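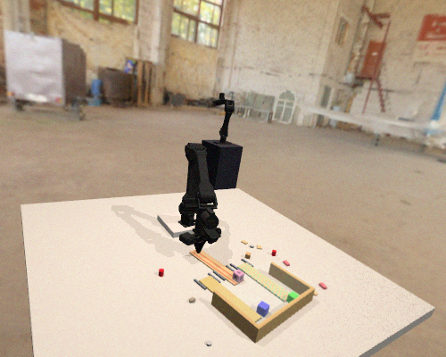
Prakeo manipulation cell, simulated twin
Progress report to the Dirndale fund
Sep 10, 2020

Status

The simulated cell is in regular use again. The faults listed in the April report are closed except for the contact problem at the frame, covered below. Spending is within the approved budget and no change to the end date is requested.

Work in this period went into three things: correcting the mounting of the arm in the model, resetting the gripper geometry, and making the strip-and-cube layout load the same way every time. No new tasks were added.

Arm mounting

The April report noted that the fingertip reached the tabletop before the commanded height was reached. The cause was an offset in the base mount. The arm model had been imported with its origin at the center of the mounting plate, while the table model assumed the underside. The controller was correct and has not been changed.

The mount was corrected by 4 mm and the joint limits were then checked one by one against the supplier's sheet. The elbow limit had been entered with the wrong sign on one side. It had never caused a visible error in the current tasks, which keep the elbow high and the gripper pointing down, but it would have blocked the low approach planned for the next period.

After the correction we ran 40 touch-down moves over the tabletop, with points close to the back edge and the right corner included. All of them stopped within the allowed band. The touch-down script is now kept with the cell files and is to be run after any change to the base, the table or the gripper.

Gripper

The fingertip mesh was replaced. The old one was a rounded stand-in left over from the Huttunen cell and was too wide to come down beside a strip without touching it. The new one is pointed and follows the supplier's drawing. The collision shape is a simplified version of the same part.

The wrist parts remain bulky in the model, as they are on the hardware. From some camera positions they hide part of the work surface, and the plate behind the wrist is the item most often affected. We have left this alone. Thinning the wrist for a better view would make the twin wrong.

Work layout

The layout is built around the three-sided wooden frame, with its open side facing the arm. Three flat strips run toward it: plain yellow, striped, and pale yellow with green dots. Each has a cube at the end away from the robot. The striped strip leads to the pink cube and stops at the opening of the frame. The blue and green cubes sit behind the frame walls, and that makes them the harder cases.

The rods, cylinders and small blocks on the surface are loaded from the same layout file. Earlier versions placed them after physics had started, and a rod could settle against a strip and shift it. Objects are now placed first and held for 5 simulation steps before release. Strip positions have been repeatable since that change went in.

One item was dropped from the plan. We had intended to randomize the frame angle on every load, but the walls then overlapped the strips in too many cases to be useful. A short list of approved angles will be used in its place.

Hall and lighting

The old industrial hall from the Skurnoro set was kept as the surroundings. The background is for looks only and takes no part in contact. Shadows from the arm fall across the tabletop, and two of our detection settings had to be raised for this reason: the shadow edge was being read as an object edge on the off-white surface. Both values are recorded in the settings file with a note.

Open fault: contact at the frame

When a cube is pushed against the inside of a wall at low speed, the solver can report contact on both faces of the wall. The cube then jumps. This was logged 26 times over the period, mostly with the green cube, which starts against the front-right wall.

Thickening the wall collision shapes reduces the fault but closes the gap where the dotted strip enters the frame. A smaller time step also helps, at a cost in run time we do not want to carry in normal use. The present rule for operators is as follows:

Use the small time step for any run that involves the blue or green cube.
Keep the normal step for everything else.
Discard a run if the contact log shows a double entry, even if the end position looks right.

A rebuilt frame with each wall as a single solid is in preparation – the present one is made from separate face panels.

Routine care

Cell files are checked out from the Dirndale store and are not edited in place. The home position, tool offset and gripper opening are compared with the reference values at the start of each session. The second arm, on the dark box behind the table, stays parked and has its motion commands disabled until its own mount has been checked.

Next period

Install and test the rebuilt frame.
Check the mount and joint limits of the second arm.
Begin the low approach with the corrected elbow limit.
Repeat the touch-down moves on the hardware cell at Prakeo and compare the results with the twin.

The hardware comparison depends on access to the cell, which Prakeo has still to confirm.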